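# Vullano Kitchen Counter Set

Version 2, last edited 08/02/2023

## Contents

The set covers everyday kitchen counters and the things kept on them: toasters, cutting boards, canisters, jars, towels, small dishes. It holds 2,888 images from 23 kitchens. Each kitchen has its own folder, and folder names match the first column of index.csv.

## Labels

Labels are per object, one class each. Surfaces (counter, backsplash, board) are labeled separately from items. A towel folded on an appliance gets its own label. Food inside a clear jar is not labeled - use the jar class.

Boards with a juice groove are tagged "grooved". Stone-look counters are tagged "marble-pattern" whatever the material.

## Known problems

About 290 images have a partly hidden dish or lid. These carry the flag occ=1. Canister and jar were mixed up in the Skovberg folders until June and have been corrected.

## Sample

Bamboo board on a marble-pattern counter, both images. 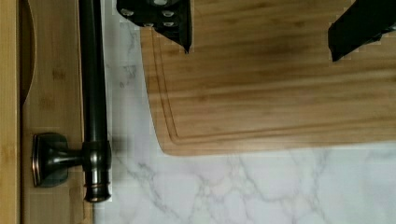
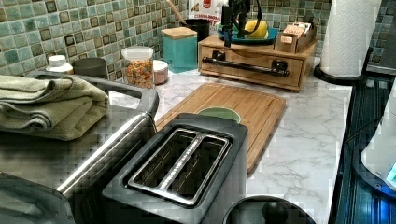 ## Use

Split by kitchen, never by image. Counters repeat within a folder and a random split will leak. The Meesuk folders are held out for testing.

Comments (2)

tilebench: Is the backsplash class one label per wall or per tile?

ovenmitt4: Per wall. Tiles were dropped after version 1.

Contact: Plullton data desk | © Plullton | Back to top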